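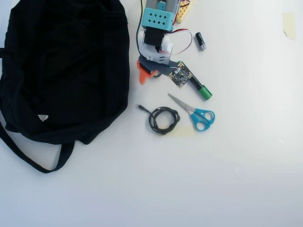

Unit 4: Soft bags and fabric goods
Handout for the practical session

4.1 Scope
This unit covers the inspection, folding and storage of unlined and lightly lined fabric bags. Rigid cases and leather goods are dealt with in Unit 6.

4.2 Terms
Body: the main panels, front and back, with or without a gusset.
Handle loop: a strap fixed at both ends to the body.
Tab: a short piece of fabric or webbing sewn into a seam.
Label: any sewn or bonded marking. Care labels and makers' labels are recorded separately.
Set crease: a fold line that remains after the bag has been laid flat and smoothed by hand.

4.3 Work surface
Use a plain, light-coloured table for dark cloth and the grey mat for white or cream cloth. Clear lint between items. Lighting at the surface should be 800 lux; 600 lux is accepted for sorting only. Black fabric hides seam faults at lower levels.

4.4 Procedure
Lay the bag down as received and note its condition before smoothing. Open the mouth and check for contents. Draw the handle loops clear of the body so that both ends of each strap can be seen. Smooth from the centre towards the seams with the flat of the hand. Do not pull on tabs.

Check the strap ends for broken stitches, then the bottom seam, then the side seams. Copy the label text on to the record sheet. Where print is too faint to read, write "illegible" and leave the fibre box blank.

Fold the sides in to the width of the base, lay the straps along the length, and fold once from the bottom. A second fold is allowed for bags under 36 cm in height.

4.5 Storage
Folded bags go into Dristden trays, straps inward, with the heaviest cloth at the bottom. Trays are listed on form 151. Sisonis sleeves are used for coated fabrics, which mark if stacked face to face.

4.6 Before the next session
Read the Llorente notes on webbing, sections 2 and 3. Bring one fabric bag with at least one strap, unfolded and unpressed, and a completed record sheet for it. Sheets are collected in October.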